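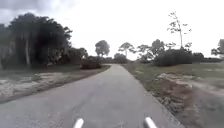 **Giuliana Rivadeneyra**
*Path software and workshop notes, Brarwood*

16 December 2024

A good many of you have written to ask how I get Palomino to keep to a plain country path, so I've finally sat down with a pot of coffee and gathered up my tips. Palomino is our yard robot, and the software that steers it is called Ploveo. Most of what follows should work with whatever you run at home, though the menu names will differ.

**Start with the edges.** A path like ours has no markings at all, so the software has to find its way by the change in surface. The left side is kind to us, with a dark band of soil and short grass against the grey asphalt. The right side is ragged, all dry growth and bare earth, and I give that side less say in the steering. In Ploveo it's the "edge trust" slider, and I keep the right one well below the left.

**Mask the robot's own nose.** Two white bits of the front body poke up into the bottom of the view. If you leave them in, the planner may take them for something pale lying on the path, and then you'll have a robot that won't leave the shed (ask me how I spent most of March!). Draw the mask a little generously and save it under a name you'll remember. Do it again any time you move the camera, even by a hair.

**Go easy on the brightness.** A white, overcast sky fools the auto exposure something awful, and the trees go nearly black. Set the metering to the lower half of the picture and let the sky wash out all it likes. You aren't steering by clouds.

**Teach it about blotches.** Old asphalt comes in lighter and darker patches, and a fussy obstacle filter will stop for every one of them. I labeled 700 pictures of our own path over a couple of rainy weeks - the kitchen table has never been so dull - and that helped far more than the ready-made set I'd been using. Mix in a few with shade and a few with leaves.

**Don't plan too far out.** Where the path thins to a strip near the horizon, the guesses get wobbly. I let Ploveo plan over the near stretch only and refresh twice a second. Jhosep Giraldo over at Stonent likes his slower, and we've agreed to disagree.

**Keep your old settings.** I copy the whole settings folder before I touch a thing, and write one line on what I'm changing. My notebook is up to around 100 of those lines now, some of them rather cross.

Next on my bench is the turn by the gate, and I'll write that up once I have slider numbers I'm happy with.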